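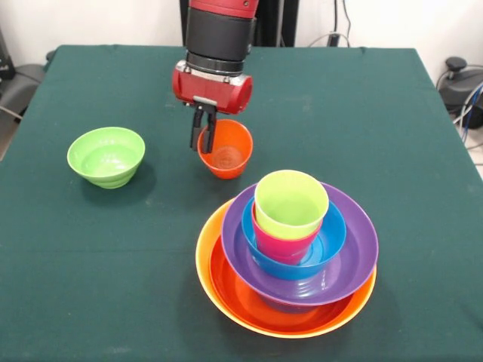 Reading time: 2 min

Home | Lists | Archive | Search | Log in
Print this message | E-mail this message

Re: plastic tableware for the November lunch

Hi all, quick one before I go out.

Rawiri Halliday wrote:

> Has anyone still got the coloured plastic set from the Onditz hall
> cupboard? Wendt want 453 to hire us china for the day, seems daft
> for a kids' table. Also need to know what's in it. Bowls? I only
> remember plates. And what do we put down on those awful tables?

Yes, I've got it. Plates nest, so they don't take up much room. Yellow-orange one is the biggest, then a red-orange, then a purple, keep them stacked in that order please or the pile goes wobbly. Purple is quite shallow with rings in the bottom, fine for sandwiches, hopeless for anything with gravy.

Bowls yes. Light green, ribbed round the outside, little foot. Orange cups too, the sort that get narrower towards the bottom. I'd give the cups to the little ones and put fruit in the green bowls.

Cloth: the dark green one. Colours look lovely on it and it hides squash stains. Have 2, the other's at Iseseck with the urn, can someone pick it up?? Not me, no car till the weekend.

Please no dishwasher afterwards. Hand wash, warm not boiling, and dry them propperly before stacking or they stick together and you're there all night with a butter knife.

Rawiri, tell Wendt no thanks. If we're short Andia do plain white beakers, have a look there first.

Will drop the box round after 2, leave the side door open

Viera Jurčo

Print this message | E-mail this message
Previous | Next | Back to list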